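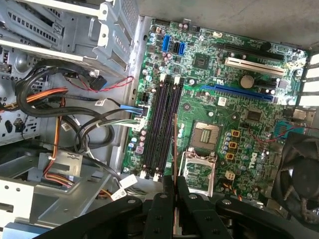

The robot arm on the refurb bench, and what it means for the rest of us

I've had a lot of questions about the arm at Sustitz, so let me tell you what I know! It works on old desktop computers, the kind offices get rid of by the pallet, and it handles the small fiddly parts inside the case. The shop on Plarnberg Road has had it since May. I stopped in to see it at work and ended up staying most of the afternoon (the coffee there is pretty good, too).

Carter Bergeron has run that bench for years. He used to get through 55 towers in a good week, and now it's 70, with the same four people on the floor. His wrists are a lot happier, he tells me - all those little latches add up.
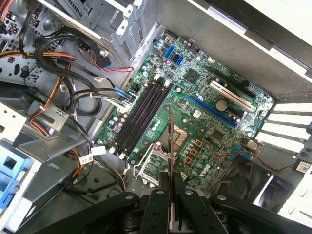

Page last changed: 23 Dec 2022

So what do people do all day now? More testing, mostly. Capucine Maillard started out pulling memory and drives, and these days she checks the parts, writes up the faults and decides what's worth selling on. She likes it better, though she does miss having the radio on and her brain switched off. She also got a raise out of it, which I was glad to hear.

It hasn't all been smooth. Every case model has its own layout, and somebody has to set up the job for each one

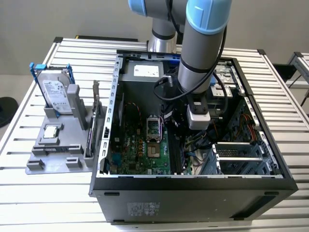
before the arm can be any use with it. Carter and Capucine share that work, and a new model can eat up a whole morning. There was some worry about hours back in the spring as well, but nobody has lost any so far, and Sustitz is looking for one more tester. If that sounds like you, go in and ask for Carter.

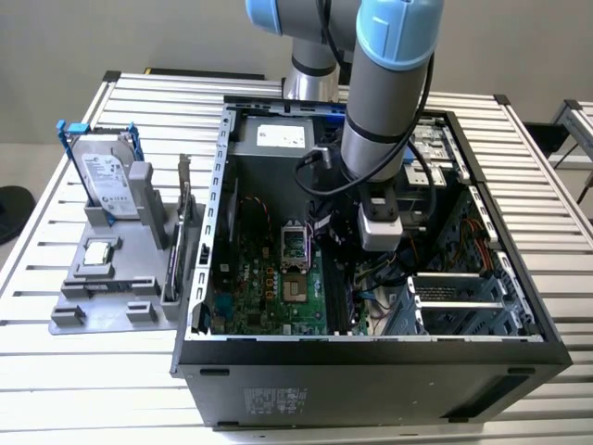 The arm at work in an open desktop tower, with a Seagate drive standing in the parts tray.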